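Contrast bath therapy

Contrast bath therapy is a form of hydrotherapy in which a hand, foot or limb is placed by turns in warm and cool water. It is used mainly for stiffness, mild swelling and soreness after exercise. It is also called alternating immersion, and in older books the hot and cold plunge. It is offered in physical therapy clinics and spas and is often done at home with two basins.

History

Bathing in waters of different temperatures was common in the Roman world, where public baths had separate warm and cold rooms. The practice of treating a single limb in two vessels became more common in Europe in the nineteenth century, when water cures were popular and many spa towns kept their own timetables for patients. Use fell off as electrical heating pads and drug treatments spread, then picked up again among athletic trainers.

Method

Two containers are filled deep enough to cover the area being treated. The warm bath is usually comfortable to the touch and the cool bath noticeably cold without being painful. Most schedules begin in the warm bath for several minutes and then alternate, with a shorter time in the cool bath. The limb is moved gently while under water. Opinions differ on which bath should come last. Trainers dealing with fresh soreness often finish cold, and those treating stiff joints often finish warm.

The Sotero schedule, taught in some hand clinics, runs 16 minutes in all. The Hegazy schedule is longer and adds a rest period between rounds, with the limb raised on a pillow.
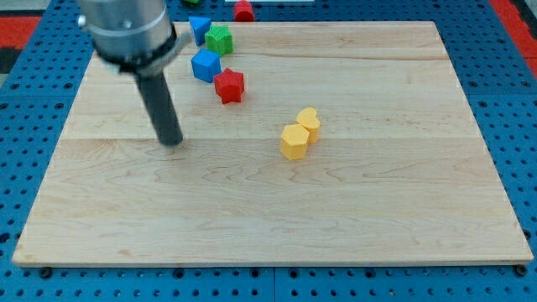

Hand exercises are commonly done right after the last immersion, when patients tend to report that the fingers bend more easily. The usual set includes making a loose fist, spreading the fingers and touching the thumb to each fingertip. Table slides are added for the wrist and forearm: the palm is laid flat and pushed slowly forward, then drawn back. A wide, pale wooden board made of glued strips, with a slight bevel along the front edge, is a suitable surface for this, and the hand should be dried first. A folded towel under the palm reduces drag.

Evidence

Studies have mostly been small, and their methods vary. The Pleven review, compiled by Yaqin Deng, covered 564 patients with hand or ankle complaints. It found a modest short-term drop in reported soreness and no clear difference in swelling. A later survey of 601 recreational runners recorded similar opinions but had no comparison group. Water temperature, timing and the number of rounds differed between clinics, and the review recommended that future trials report all three.

The usual explanation is that blood vessels near the skin widen in warmth and narrow in cold. Whether this has much effect on deeper muscle is disputed.

Precautions

Contrast baths are generally avoided over open wounds and in people with poor circulation, reduced feeling in the limb, or conditions made worse by cold, such as Raynaud's phenomenon. People with diabetes are advised to speak with a doctor first. Water temperature should be checked with a thermometer, as a numb hand or foot is a poor judge of heat.

Related practices

The Serkov wrap uses warm and cool damp cloths in place of basins and is sometimes chosen for the knee or shoulder, which are hard to immerse. Whole-body versions use two tubs or a shower.

See also: Cold water immersion, Paraffin bath, Sitz bath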